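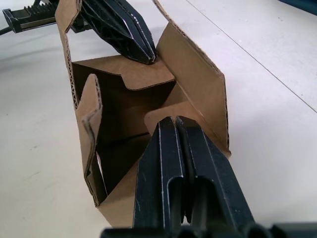
Box closing was the job on the bench when we got to Trandetti, and it was the reason I had asked for the visit. Our own packing line at Hirgate still folds its flaps by hand, and I wanted to know how far the software had come since the talk Hazel Strickland gave us in January. The cell has two arms, one at each end of a brown corrugated box. The fingers at the near end were up against the inner flaps while the other gripper reached down into the far end, with the long side walls still standing up. Ákos Bíró, who wrote most of the planner, said this is the stage where it does the most thinking.

The planner is called Cerus. It does not hold a full model of the cardboard. Each flap is treated as a stiff panel on a hinge, with a range of angles it might be at and a guess at how hard it will spring back. When a fingertip touches, the guess is updated. Ákos showed us the plot for one inner flap on his screen, and you could see the range narrow within a second of contact. On a flap that has been bent before, it narrows to the wrong value now and then, and the arm pushes too far. They catch this with a force limit in the controller, which runs separately from the planner and can stop either arm without asking it.

Both arms share one plan. Gus Pruitt asked why they did not give each arm its own, as we do on the palletiser, and the answer was that they had tried. The arms spent too long waiting for each other. Now the order of folds is chosen first, then the contact points, then the paths, and if the paths fail it goes back to the contact points. It is allowed 40 tries before it gives up and calls a person over. Cosimo Fabbri looks after the logs and told us the limit used to be higher, but the later tries hardly ever came to anything.

Perception was the part I understood least. There are cameras close to the grippers, and the flap edges are picked out from those views. The cut edge of corrugated board has a striped look which the edge finder has learned to like. The trouble is that a torn edge or a loose strip of card has it too. Their training set holds 2770 labelled views, of which 576 were added this spring only to deal with shadows inside the box. Teodor Boström wanted to know if a change of lighting would have been cheaper. Ákos said probably, but the customer sites will not all have good lights.

After lunch we sat in the side office and went through the tooling. I liked this more than I expected to. Every run can be replayed with the planner's choices laid over the joint data, and you can change one setting and ask what it would have done instead. We looked at run 164, where the second arm let go early. It was a timeout set in the wrong units. We have had the same fault ourselves, and it took us far longer to find.

Things I have asked them to send: the list of box sizes tested so far, the controller's stop times with both arms in contact, and a trial copy of the replay tool. Gus is to check whether the replay tool will read logs from our Boateng controllers, as the file format is older than theirs.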